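The **desktop tower** is the upright form of the personal computer: a tall box holding a power supply, a motherboard, storage and whatever cards its owner cares to add. It is one of the most forgiving machines ever sold to the public. A person with one screwdriver and a free evening can change nearly every part of it, and plenty of people have kept the same case going through three or four complete sets of insides!

## Origins

Early home computers were mostly flat. The screen sat on top, the keyboard sat in front, and the whole thing took up most of a desk. Turning the box on its end and putting it on the floor gave the desk back to its user, and it also left builders free to make the case as tall as they liked (some of the early full-size towers came up past the knee). By the middle of the 1990s the tower was the shape most people pictured when they heard the word "computer."

The ATX layout, introduced in 1995, settled where the screw holes, the rear ports and the power connector should go. A board from one maker would fit a case from another, and that simple agreement opened the door to a huge and lively trade in separate parts.

## Layout

Most towers follow the same plan. The motherboard is screwed to a tray, with its ports facing the back. Expansion cards stand at right angles to it and poke out through slots in the rear wall. Older cases usually put the power supply at the top, while many newer ones move it to the bottom, where it can pull in cool air through a vent in the floor.

The processor sits in a socket near the upper part of the board. On many designs a metal load plate presses the chip down evenly, and a cooler is fixed over it with a thin layer of thermal paste in between. 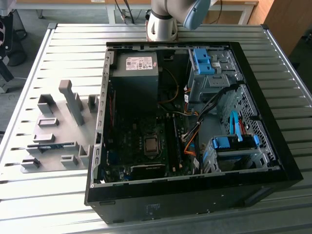 *Open tower on its side, with the power supply at upper left and the CPU socket empty.*
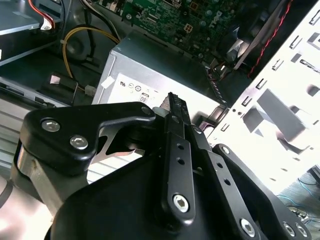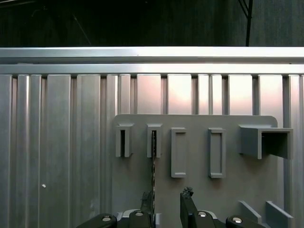 ## Home building

Building a tower from parts grew from a niche hobby into a wonderfully sociable one. Clubs swap spare memory, lend out test power supplies and argue happily over cable routing. The Nokum build meet, started by Meron Assefa and Hernán Benavides, drew 17 people to its first August gathering and 623 to its largest, and it still keeps a table for anyone putting together a first machine.

Case modding is the showier side of the hobby. Builders cut windows, bend tubing for water cooling and paint panels to match a favorite car or game. Ľudovít Halás became well known among Nokum regulars for the Endale, a tower with a body made from 2,098 folded strips of brass. It weighs far more than it should, and it runs beautifully.

## Repair and reuse

Towers age well. A machine that has grown slow can often be brought back with a solid-state drive and more memory, and a case with no working parts left in it is still a perfectly good case. Hiwot Derese's pamphlet *The Second Tower* walks readers through rebuilding an office machine, and its first printing of 1,000 copies is now quite hard to find.

## See also

- Motherboard
- Power supply unit
- Small form factor computer
- Case modding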